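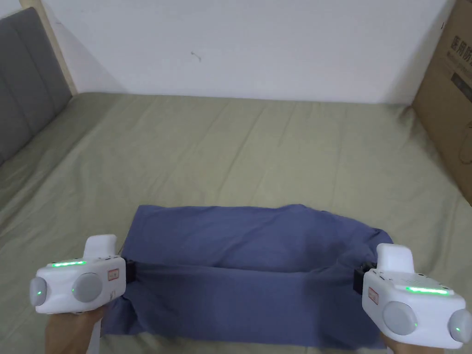 I have lost 58 recordings, and for three evenings I looked for the reason in the wrong place. I write it down while I still remember the order of things.

Since spring I collect demonstrations of cloth handling for Rullmont, at home, on the bed. I hold one gripper in each hand and do ordinary movements with clothes: take the edge, lift, lay it over, make it flat. Each gripper has its own camera and its own memory. There is also a camera on my head. Later the software puts the three recordings together, so that the robot arms can learn from both hands at the same time.

On Monday I got a message from Renji Yagi, who checks the incoming data. He wrote that in my last batch the left hand "folds air." In the video from my head, the left jaw is already closed on the cloth. In the joined data it is still open. When the robot in their lab repeated one of these folds, the right arm pulled the garment away alone, and then the left arm closed on the sheet and pulled also. One finger pad came off. Nobody was near the arms, but I did not like to read it.

What I thought first

I thought the problem was mechanical. The piece I use most is blue and has a zipper, and thick seams are unpleasant for these fingers. If the zipper sits between the jaws, they can't close completely, and the opening value stays too high. So I cleaned both jaws, I checked the screws on the fingers, and I made a new set of folds where I took only the flat part of the fabric. I watched the finger camera view in every one of them. The cloth was held well.
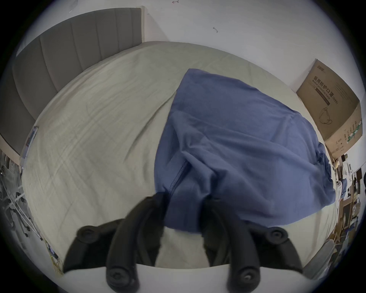 Then I suspected my own hands

Maybe I was simply slow with the left. I am right-handed, and when I am tired my left hand comes late. I recorded again and counted out loud, "one, two, close," as if I were teaching a dance class to the T-shirts. My neighbor Yufang Xu knocked to ask if everything was okay. Renji checked the new batch the same evening. It was the same fault, and in the last recordings it was larger than in the first ones.

This should have told me everything, because a bad jaw does not become worse in such a regular way during one hour and then get better after dinner. But I was still thinking about the jaw. 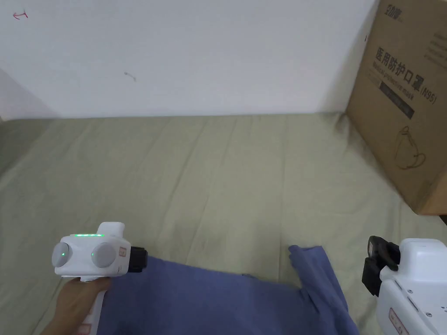 Left jaw at the edge of the blue cloth, green light on.

The clock

The real cause was the time. Every gripper has a small clock inside, and at the beginning of a session the two clocks are set together by a program called Tendley. After that they should be corrected every few minutes. On my left gripper the correction had stopped after the last update. At the start of the session the difference between left and right was 43 milliseconds, and you would never notice it. At the end it was 2,847 milliseconds. In that time I can finish a whole fold.

The part that makes me a little angry is the light. There is a green strip on the top of each gripper, and I always believed green means "everything is good, please continue." I asked Renji, and he sent me the page from the manual. Green means that the device is on and is recording. It says nothing about the clock. The program does write a warning, but in a log file which I never opened, on a laptop which stands behind me when I work.

So for all those hours I had two green lights, and I felt very safe.

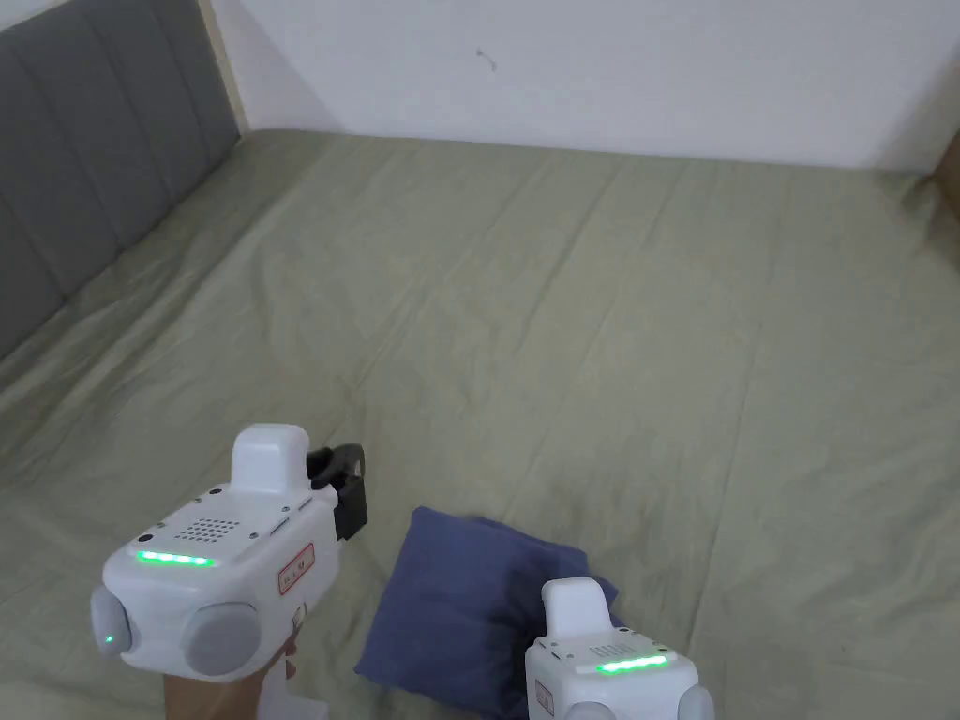 Green on both sides. The cushion is for the easy warm-up moves.

How I found it

It was by luck. I touched the two grippers together lightly, the metal parts of the tips, to hear if one of them had something loose inside. Later, when I played the files next to each other, I heard the click in the right one, and then I waited, and waited, and there it was in the left one. I played it again several times. Then I made tea and wrote to Renji.

Now I do this click on purpose, once at the start and once at the end of each session. If the two clicks do not come together, I stop and set the clocks new. I also restart Tendley after every break, and I turned the laptop so the log is in front of me.

From the 58 recordings we could save 2, both from the first minutes. Renji thinks more can be repaired by stretching the left file, but the drift is not perfectly even, and he does not want to put such data on the arms again after what happened with the finger pad. I agree with him. The others are deleted.

I have asked for a second color on the strip, yellow for example, when the correction is missing. The answer was that it is on the list for the next firmware. Until then I click. Tomorrow I start again with the blue one, zipper to the left.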